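Platero snack sort -- data card

Maintained by Samira Akl. Last touched 2025-12-16.

What it is
387 teleop episodes of sorting packaged food into bins marked with a triangle, square or circle. Made to test whether a policy follows the mark named in the prompt or just goes to the nearest bin. Bags are the hard part -- shiny, creased, never the same shape twice.

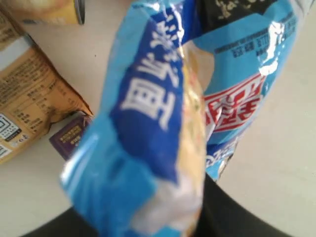 Wrist view is 32 Hz, side view is slower, so resample before you train. Dont trust the timestamps in the July batch, they drift.

Result so far
Prompt with mark only: policy mostly ignores it. Prompt with mark plus one side-view still: much better, canisters especially. Bags still get dropped on the rim. Numbers in results.csv, 4 seeds each.

Marks are drawn by hand on the bin fronts, so shapes are a bit rough. Left as is on purpose.
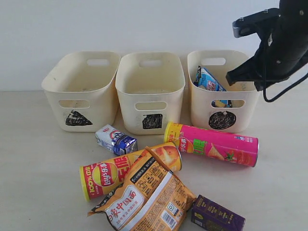 Known issues
- gripper state missing in a few episdoes, see skip.txt
- text prompts English only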